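Muludley > Company > About us

Muludley supplies and refurbishes knitted work gloves for light assembly, packing and inspection. The company was started by Larasati Lumbantobing in a rented unit on the Grastell estate and now operates from two adjoining rooms in the Rainer building. Fourteen people work here.

Our customers send used gloves in sacks, unsorted. Each delivery is logged by weight, washed, dried flat and passed to the sorting tables. A glove is accepted for reuse if the cuff recovers after stretching, the palm has no thin areas and the fingertips are sound. Gloves that fail on the cuff alone go to repair. The remainder are shredded and sold as filling.

Sorting is done on plain wooden tabletops. We tried plastic trays in the first year and went back to wood — loose fibers show up well on a pale surface, and the knit does not slide when it is pulled out to length. Gloves are laid flat and slightly apart, so that the ribbing and the tips can be compared before they are paired.

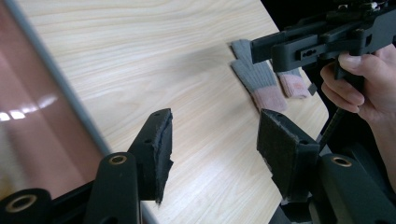
Pairing is the slowest step. Most of our stock is gray with colored tips, and the color of the tip alone does not establish a match. Two gloves with the same tip may have shrunk by different amounts in the wash. Sorters compare overall length first, then cuff width, then the feel of the knit. A difference of over 2 percent in length is treated as a mismatch, and both gloves go back in the bin for their size.

Finished pairs are folded once at the cuff and packed 67 to a carton. The carton label gives size, knit weight and wash batch. A customer who reports a fault can quote the batch number, and we will check the retained pair from the same wash.

New gloves are sold under the Kirnley name. The Kirnley range has 636 stock lines, counting every size, knit weight and tip color separately. Specifications are available on request, and samples are sent in single pairs.

Visits to the sorting room are by appointment. Orders and returns should be addressed to the Rainer building, marked with the account number on the outside of the sack.

Page last revised 2025-05-24.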